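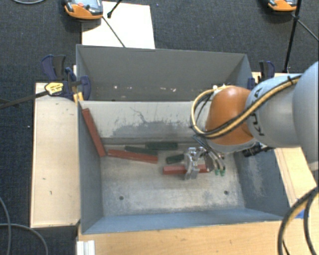

Lorenz Auer
Owner and class leader, Pillby Tumble & Play, Ernley
12 June 2025

Several people have asked how a toddler class franchise works day to day, mostly parents from class who are thinking about taking one on. I've had mine for six years. Here's what I tell them.

Pillby is movement and play for kids from crawling age up to preschool. Mats, soft steps, balls, a parachute at the end. A parent or grandparent stays the whole time. You don't need to have been a gymnast. I worked in a shipping office before this.

What you get from the head office: the name, the class plans, the music, a training course, and a territory. Mine is Ernley and the towns on the east side of the river. Another Pillby owner can't open inside it, and I can't run classes in theirs.

What you don't get: a room, customers, or anyone to carry the mats.

The fee is $700 a month for my territory. It's flat. It doesn't drop when you have a slow month, and August is always a slow month. I put money aside for it starting in spring.

Rent is my other big bill. I pay $800 a month for the hall on Pattinasarany Street, mornings only. That covers heat and the storage closet. It doesn't cover cleaning, so I sweep and mop before the first class and wipe the mats down after the last one.

Get the storage closet in writing. At my first hall the storage was a verbal thing. One morning I came in and the closet was full of folding chairs from a wedding. I drove the mats back and forth in my car for the rest of that term.

On rooms generally: look at the floor, the bathroom, and the parking, and look at them at the time of day you'd be teaching. I turned down a nice bright room once over the parking lot. It was fine at noon and completely full at nine thirty, when people would be trying to get a stroller out.

Also ask who is next door. We shared a wall with a tap class for one season. Babies did not nap on those mornings, according to their mothers.

I cap each class at 20 families. Pillby would let me take more in a room that size. I tried it and the older toddlers stopped waiting for turns on the steps, so I went back down.

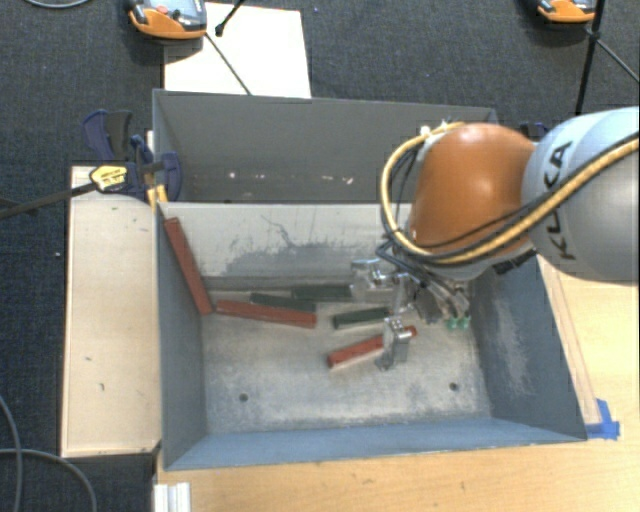

The waitlist is more useful than the extra places were. When somebody drops out I can usually fill the spot the same afternoon.

Booking. I started with a paper sign-in sheet and an envelope of checks. After the first year I moved everything to Grukard, which takes payment by the term and sends the reminders. It isn't perfect. The makeup class feature confuses people and I still do those by text message.

Sell by the term if you can. I offered drop-ins early on and never knew how many children were coming. I do keep one drop-in class a week, for families who work shifts or who just want to see what it's like. It's the hardest one to plan and I repeat a lot of the same activities in it.

A trial class is free. I know owners who charge for it. Most of the families who try it sign up, and the ones who don't have usually told me why by the door: nap time, wrong side of town, the baby isn't walking yet.

Hours. I teach in the mornings, four days a week. People see that and think it's a part-time job. Then there's email, billing, the mats, and the visits to nurseries and libraries to introduce yourself. I do most of the office work after my own kids are in bed.

Nursery visits are a separate line of income and I should have started them sooner. You go to them, they have the room, and the staff know every child's name. The kids behave differently without a parent there. Some of the quiet ones in my hall class are the first up on the steps at nursery.

You'll need to travel light for those. I take one bag of scarves, one of beanbags, the small parachute, and a speaker. Check the speaker is charged the night before.

Insurance: Pillby tells you the minimum cover and you find your own policy. My hall wanted a copy and so did every nursery. Keep it on your phone. Same for your background check and first aid card. The first aid class fills up, so book the renewal early.

Kids get bumped. It's a room full of people who have just learned to walk. I keep an accident book and write everything down, even a bumped chin that stopped hurting before the next song. The parent signs it. I've never had anyone be difficult about it.

Sick kids are harder. The rule is on the website and on the door, and people still come with a streaming nose and say it's teeth. Sometimes it is teeth. I ask them to go home if there's a fever or an upset stomach, and I give them a makeup class so they aren't out the money.

Class plans come in six-week blocks from the head office. New owners tend to follow them to the minute, and I did too. Now I drop an activity if the group isn't in the mood. The one thing I never move is the goodbye song. The regulars know what's coming and start looking for their shoes.

Learn the names of the adults as well as the children. It took me a couple of terms to work on this. People come back if they have someone to talk to, and half of them have been calling each other "Ella's mom" for weeks and are too embarrassed to ask.

Advertising: I've paid for a newspaper ad, a banner at the summer fair, and flyers. The flyers at the pediatric dentist did well. The newspaper ad brought in one phone call, from a man who wanted to sell me flooring. Most new families come from a friend who already goes.

Money, which is what people really want to ask. The first year I paid the bills and took very little home. The second was better. It's now a regular income for our house, next to my wife's, and I wouldn't want to have to live on it alone.

If you're thinking about it, ask Pillby for the phone numbers of a few owners who have been in for more than two years, and at least one who left. They will give you those if you ask. Call all of them.

Then come and watch a class. Anyone seriously looking is welcome to sit in on one of mine. Message me first so I can let the families know, and bring socks. No shoes on the mats.

Fall schedule for Ernley goes up in August. Current families get first pick of times, then the waitlist, then everyone else.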